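Erhan Yüksel
15 Nov 2018

1/ Day off. Everyone else in the household has gone somewhere with a soft play area. I have stayed behind to sort out the winter clothes, and I would like it noted that I volunteered.

2/ The plan was to be finished by lunch. I bought a coffee to mark the start of the plan. The coffee was from the place in Vondthorpe that charges 2 quid extra for oat milk, so the plan is already over budget.

3/ Where do knitted things go between February and November? I put mine on the top shelf, folded, in a row. I went up there this morning and found a tent.

4/ Update: the jumpers were under the tent. Also under the tent: one swimming float, a Gralov instruction booklet for a blender we gave away, and my good scarf, which I had accused a colleague of taking.

5/ Will be apologising to the colleague on Monday. Possibly by email.

6/ People keep recommending the Lapointe fold. You lay the thing flat, bring both sleeves in, fold it in three and stand it up in the drawer like a file. I did four of these. I then shut the drawer and all four lay down again – I think they were tired.

7/ My mother's method is to fold everything in half until it gives up. Sixty years of neat cupboards. She has never watched a video about it.

8/ Someone has asked why I don't just hang it all up. Because knitwear on a hanger grows shoulders, Martin. I have a cardigan that looks as if it's still carrying the hanger.

9/ The storage bags have arrived. They're the Ukerix ones, 65 litres, and the packet says they hold 40 garments. Whose garments? I got nine of my jumpers in and had to kneel on the zip.

10/ Also the bag is see-through on one side only, and that's the side that ends up facing the wall. I've turned it round twice. It knows.

11/ Moved operations to the bed, which has the cartoon sheet on it. Pale pink, little white squiggles, a big light blue thing that I say is a butterfly and my daughter says is "just a shape". There's a bicycle on it too. I've grown fond of the bicycle.

12/ It is a terrible background for finding small socks and an excellent one for anything dark. Black sleeves, navy ribbing, you can't lose them. I should have started here two hours ago and left the floor out of it.

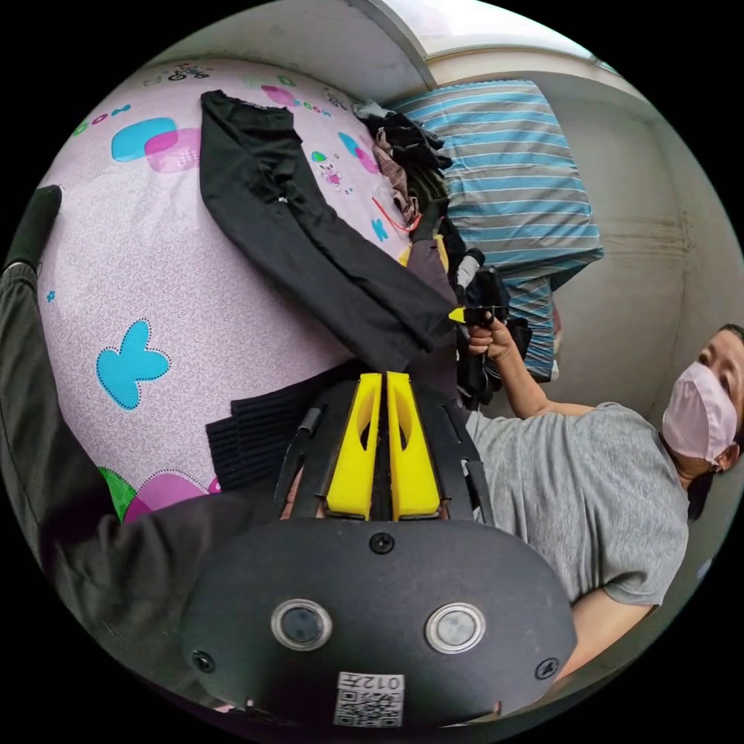 13/ Rules, for anyone following along at home:
If it's ribbed, fold it and leave it alone. Ribbing has plans of its own.
If it's long-sleeved, deal with the sleeves first, while you still have the will.
If you haven't worn it since the last time you did this, put it in the charity bag before you start remembering things about it.

14/ I have remembered things about it. Charity bag currently contains one hat.

15/ Why do I own this much black? I'm not in a band. I work in planning applications.

16/ Lunch was toast, standing up, so as not to lose momentum. Momentum was lost anyway when I sat down on the clean pile with the toast.

17/ Key in the door. They're back early, and somebody small has asked why all my clothes are on the bicycle. Resuming after bath time.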